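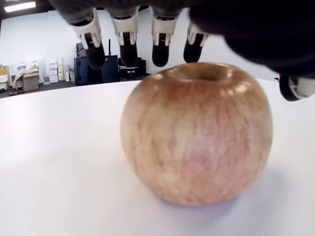
ROOM CHECK – WHITE TABLE, FRUIT, FLOOR, LIGHTS
Farano building, room 112
Sheet 2 (sheet 1 is the corridor and the kitchenette, Ama has it)
Checked by: Ama Sulemana
When: Saturday, before lunch
Marks: OK / FIX / WATCH / N/A

Comments are straight off my clipboard, sorry for the shorthand. Anything marked FIX goes to Tumik on the usual form. WATCH stays with us till November.

TABLE

1. Top clean, no crumbs, no sticky rings – OK
Wiped with the plain spray. Gloss white shows everything so look at it from low down, with the ceiling lights behind it. Found one smear that way, gone now.

2. Edges smooth, no chips – OK
Ran a hand along all sides.

3. Stands level – WATCH
Slight rock if you lean on the near corner. Folded card under the foot for now. Not a fix, I know. Apples roll, so please do it properly before we put the bowl back.

4. Tag on the underside readable – OK
Tag 59. Matches the register.

5. Spray residue rinsed off where food sits – OK
Second wipe with water only, then dry cloth. Please don't skip the second wipe, it's been missed before.

FRUIT

6. Apple sound, no soft spots – OK
Thumb test at the shoulder and near the base. Firm all over. Pale skin with the pinky red streaks, don't mark that down as a fault, that's just the colour. Somebody wrote "patchy" on the last sheet and Gyamfi sent a credit we didn't need.

7. Stem end clean, no mould in the dimple – OK
Use a torch. The dimple is dark anyway so you can't tell by glancing. Wipe out with dry paper towel if theres dust in there.

8. Skin unbroken – OK
No splits or nicks when I turned it over. Small light speckles are normal.

9. Washed before it's eaten – N/A today
Not for eating today. If it goes in the bowl later, wash it first, cold tap, no soap.

10. Delivery docket kept – FIX
Gyamfi docket 1,252 should be in the folder. It isn't. Have asked. Probably still in the van or in a coat pocket.

11. Fruit out of direct sun and off the heater – OK

12. Old fruit removed – OK
Green bin, lid shut. Bin liner needs changing sooner than we do it, fruit flies last month.

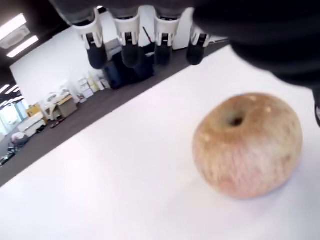

Items 6 to 8, 14 and 17. Apple on the white table, grey carpet and white wall behind, ceiling lights top left.

FLOOR

13. Carpet vacuumed under and around the table – OK
Did it myself, twice along the table side. Vacuum is losing suction, filter was full of fluff. Emptied it.

14. Carpet flat, no lifted seams – OK
Walked it in socks. Dark grey hides spills, so go by feel as well as by eye.

15. Walkway clear from door to table – OK
Had to shift a chair to get the vacuum past, put it back after. Please leave the walkway as it is now.

16. Spill kit where it should be – FIX
Box is there, the absorbent pads aren't. Rurkow have them on order. Use paper towel in the meantime and put a chair over the wet patch so people go round it.

WALLS AND WHAT'S AGAINST THEM

17. White wall clean, no scuffs above the skirting – WATCH
Few marks low down, from the vacuum head I think. Magic sponge took most of it off. Don't scrub harder, it goes shiny and then looks worse than the scuff did.

18. Gear along the base of the wall stored tidily – WATCH
Office bits and equipment all lined up down there. Fine as a line. Not fine if it starts growing out into the room. Whoever adds to it next, please take something away as well.

19. Power leads off the walkway – OK
Tucked back against the wall where I could reach.

20. Nothing blocking the vacuum getting in behind – FIX
Couldn't get the head in behind the gear. Dust back there for sure. Needs 2 people and half an hour, not a one person job.

CEILING AND LIGHT

21. Panel lights working – OK
Both panels at the wall end on and bright. No flicker that I noticed, stood there a full minute like a goose.

22. Strip lights working – OK
All on.

23. Vent cover clean – WATCH
Square one next to the panels. Too high for me without the step ladder and I wasn't going up alone. From the floor it looks allright. Next check, bring the ladder and someone to hold it.

24. Glare on the table – OK
Bit of shine off the top and off the apple too. Comfortable enough to work at. If anyone gets headaches, move the seat before you move the table.

25. Smell – OK
Faint apple, faint cleaner. No damp.

LEFT TO DO

Docket 1,252 – chase Gyamfi Monday-ish
Absorbent pads – Rurkow
Move wall gear and vacuum behind – needs a second pair of hands, put your name on the sheet
Table foot – proper pad, the felt kind, hardware shop has them near the paint
Ladder for the vent

COMMENTS FROM LAST TIME, STILL OPEN

Bowl for the fruit. Old one cracked. I'd go for a wide shallow one, deep bowls bruise the bottom layer and then you only find out by the smell.

Pen on a string for the clipboard. It was there, now there's just string.

Check sheet keeps saying "bench" in item 3 of the printed version, should be "table". Have crossed it out by hand again – can whoever has the file at Tumik please change it.

Signed A. Sulemana. Sheet back in the tray by the door.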